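Pranuseck Hapeta 700 Garment Steamer and Press Station

Item type: upright steamer with fold-down pressing board
Supplied by: Clakeck Home Equipment
Price: 1,299
Availability: in stock, ships from the Mudden warehouse

Overview

The Hapeta 700 is an upright steam unit for household linens and clothing. It combines a fixed boiler, a heated hose and a fold-down board on one wheeled base. It is intended for homes that process bed linen, tablecloths and shirts every week, and for small guest houses. It is not rated for continuous commercial use.

The boiler is stainless steel with a removable drain plug at the rear. Steam output is set by a dial on the front panel with low, medium and high positions. The low position is suitable for synthetics and light knits. Cotton and linen need the high position and a second pass from the reverse side.

Specifications

Steam hose length: 19 dm, insulated, with strain relief at both ends
Mains cable: grounded, 13 ft
Board: fold-down, perforated, with felt underlay and cotton cover
Base: four wheels, front pair locking
Water: tap water or a tap and distilled mix; no scented additives
Cutoff: automatic on low water and on tip-over

Fabric notes

Woven stripes show distortion sooner than plain cloth. If a cloth has dried with a crease across the stripe, dampen it from the back, align the stripes by hand on the board, and steam in the direction of the warp. Do not pull the hem to straighten the cloth; this moves the distortion to the center.

Small knits can be steamed on the low position after washing. Take them out of the mesh wash bag first. The bag is usually nylon and will deform at close range. Cuffs and ribbing should be steamed without contact and left flat until cool.

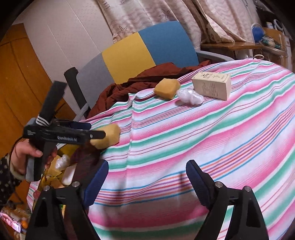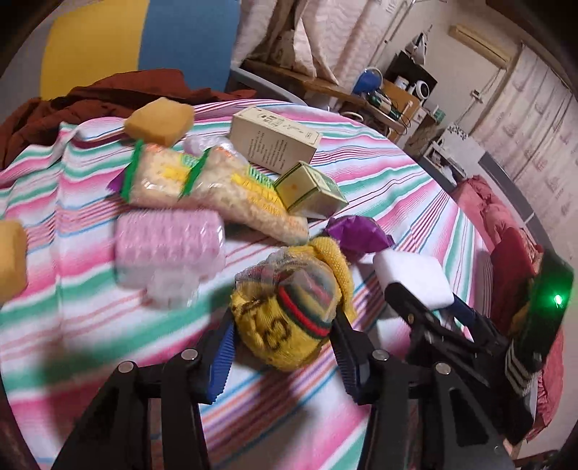 Striped table linen; knitted sock in a mesh bag.

Ruwan Herath writes that the high position leaves water spots on his linen cloths for the first minute or so, and asks whether the hose should be purged before each use or only after refilling. He also finds the board cover too short at the narrow end and would like to know if a longer one is sold separately.

Reply from Clakeck: purge the hose before each use. Hold the head upright over a sink or a folded towel and run it on high until the flow is even. Water left in the hose from the previous session is the usual cause of spotting. A longer cover is listed under Accessories as the Hapeta board cover, extended. It fits all boards in the series and fastens with a drawcord.

Care

Drain the boiler when the unit will be stored for more than a week. The unit must be off, unplugged and fully cool before the plug is opened. Descale with citric acid solution in the proportions given in the manual. Vinegar attacks the seal on the drain plug and voids coverage on that part.

Wash the board cover at a warm setting and refit it slightly damp. The felt underlay should be replaced when it no longer springs back under the thumb.

In the box

Base and boiler unit, two-section pole, steam head, fabric brush, fold-down board with cover, heat glove, drain key, printed manual.

Spare seals and drain keys can be ordered by quoting the serial number on the underside of the base.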